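Pesovard Two-Finger Chore Kit
Last updated: May

I get the same email over and over, so I'm going to start with it. "Can this thing do my dishes?" No. It can't do your dishes. It can't fold a fitted sheet either (neither can I, so I'm not holding that one against it). What it can do is pick up small stuff off a table and put it somewhere else, and if you've spent any time trying to get a machine to do that at home, you know that's a bigger deal than it sounds.

I'm the one who designs these, prints most of the parts and answers the mail, so this page is written the way I'd explain the kit if you were leaning on my bench. If you want a spec sheet, scroll down. If you want to know whether to spend the money, keep reading.

What you're buying

The Pesovard is a two-finger gripper kit with printed brackets and hobby-size servos, plus the wiring and the screws. It bolts onto the Besis arm, or onto anything else with the same four-hole pattern. The kit comes as parts and you put it together yourself. My first one took me a whole evening and I'd drawn the thing, so give yourself a weekend and don't start at 9 pm like I did.

There are 72 pieces in the box counting every screw and washer. I bag them by step, so you won't be staring at one big pile. You'll need a small Phillips driver and a decent table. You don't need to solder.

The software side is Pruleseo, which runs on a regular laptop. You move the arm through a job by hand, it records what you did, and then you do it again, and again, a little differently every time. After enough rounds it has a go on its own. For a simple pick-and-place job I tell people to plan on 60 rounds before they judge it. Put some music on.

So can machines do chores yet?

Some of them, slowly, on a table you've set up for it. That's my answer and I've been saying it long enough that my family can recite it.

I've tried this kit on a lot of household jobs. Putting pens back in a cup goes pretty well as long as the cup is wide. Sorting loose hardware by size is good for big bolts and hopeless for washers lying flat, because the fingertips can't get under them. Clearing a snack plate off the coffee table I would not do with a plate you like. Socks are fun! Socks are floppy and they don't care where you grab them, so it looks like a genius. Then you ask it to match a pair and the fun's over.

Shop-floor jobs are a kinder test, mostly because a shop already puts things in the same place every day. Raymonde McIntyre has one of these in the packing room at Leclerc, where it moves small parts from a tray to a box on the slow line. She told me it was "like having a very polite trainee who never gets faster," and I asked if I could put that on the page, and she said fine. She still has a person at that station. The person now does the checking and the taping and lets the arm do the reaching, and that split seems to work for them. The last time we talked it had moved 1,318 parts since she'd reset the counter, and she had a list of complaints for me, most of them fair. The longer fingertips in the current kit came off that list.

If you're picturing a robot that wanders from the laundry to the kitchen, this isn't it, and I'd be pretty suspicious of anybody selling you that for the price of a used bike. The arm stays where you clamp it. The chore has to come to the arm.

What it's good at

Open shapes with something to grab, like blocks, brackets and printed parts. Light things. Things with a matte surface – shiny packaging confuses the camera, and clear plastic is worse. Dropping stuff into a wide bin is the easiest job there is and I'd start there so you get a win on day one.

What it's bad at

Anything thin and flat. Anything you'd be upset to see dropped. Lids. Threading one thing into another takes a lot of practice runs, and you'll find that a lamp you moved six inches ruins an afternoon of them. I keep my blinds shut now.

The tape roll test

People ask how I check a gripper, and I use a roll of masking tape and a green lattice cube off my own printer. The tape lies flat and the cube goes to the hole in the middle. It's a nice test because the cube can sit in there crooked and you have to decide whether you count that (I count it if it stays put when the fingers open). You've probably got a roll of tape in a drawer already, and the cube file comes with the kit, so you can run the same thing at home and write to me if yours does better than mine.

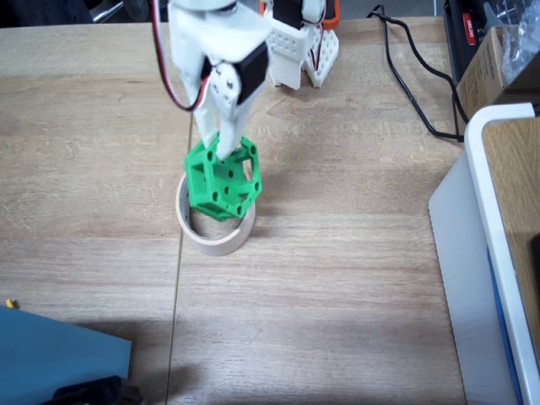 Specs, more or less

Fingers: two, printed in white. I can do other colors if you ask before I start your order.
Servos: black, metal horns, and I put a spare horn in the bag because everybody strips one.
Cable: 36 inches. Long enough for the Besis with some slack. Leave that slack in, please. A tight wire is the number one reason kits come back to me.
Mounting: Besis pattern, adapter plate sold separately.
Software: Pruleseo, download link comes with your order.

Shipping and returns

I ship twice a month. If a printed part shows up cracked, send me a photo and I'll print you another one, no charge, and you don't have to mail the broken one back. Built kits can come back too, but take the fingers off first – they snap in the mail every single time.

And if you get it doing some chore I haven't tried, please write and tell me which one. I read everything, usually at breakfast. Somebody's working on dog kibble right now and I really want to know how that goes.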